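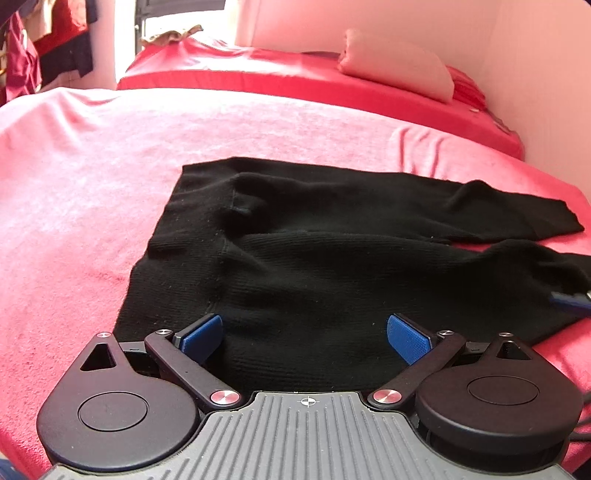 Black clothes fading in the wash

Posted in Laundry and Linen, 2022-08-04

ovside_31
Everything black I own has gone a sort of brown since May. I wash at 40 with Hultisano liquid, full spin, then dry on the line. Is it the powder drawer, the heat or the sun?

fernhill
Sun, I'd say. Turn things inside out and hang them in the shade. Mine lasted years longer once I did that.

Medeiros
Disagree. I line dry in full sun and have no trouble. 40 is too warm for black cotton. Drop it to 30 and use less liquid, most people put in double.

ovside_31
I do fill the cap to the top. The pink bedding I wash the same way hasn't faded at all, only the black.

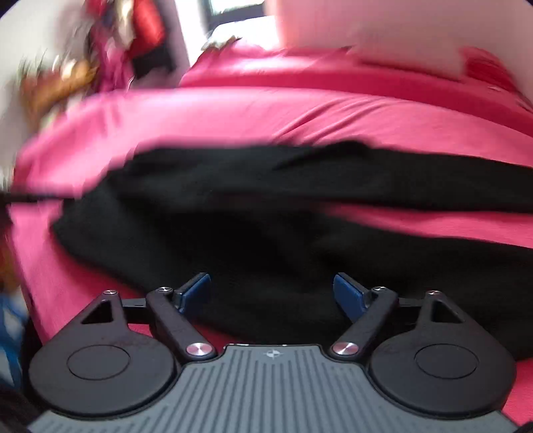
tumbledry
Black dye is often the first to go, so I wouldn't judge by the bedding. Try Fivow, the one for darks. 2 caps for a full load.

Medeiros
Tried Fivow for 11 washes and saw no difference. Save your money.

fernhill
It worked on my jeans. Still think it's the sun.

ovside_31
Going to try 30 and half a cap first, same line, same spot.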